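# Getting your workshop shelves sorted in one weekend

I put this off for most of a year, so if your small parts are living in coffee cans and old yogurt tubs, I get it! What finally pushed me was buying the same box of screws three times.

Start by emptying everything onto the floor. Yes, all of it. I used an old bedsheet so the washers wouldn't roll under the bench (they still did, a few of them). Then make piles by what you use the thing for, and don't worry about size yet. Hanging pictures, fixing the bike, plumbing, electrical, mystery.

Next, bins. I bought the stackable ones from Studgate, the short kind with the open front, and I'd get them again. The deep ones look like a better deal but you end up digging, and digging is how I got into this mess.
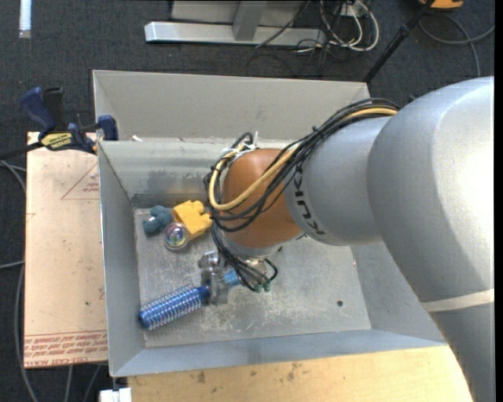 Heavy stuff goes on the lowest shelf, always. Paint cans, the big box of nails, that bag of grout you're saving for some reason. My shelf sits on 2 brackets per board and I wouldn't trust it with much up high. If yours wobbles, screw it into a stud before you load anything.

For labels, I went with masking tape and a fat marker. I tried the fancy label maker first and gave up after a dozen, mostly because I kept changing my mind about what went where. Tape peels right off. Write on the front of the bin and leave the lid blank, or you'll swap lids and confuse yourself (ask me how I know).

Last thing: keep one bin with no label at all. Toss in whatever you don't feel like putting away, and empty it once a month. I did mine again in July and it took me the length of one podcast, with a break for iced tea.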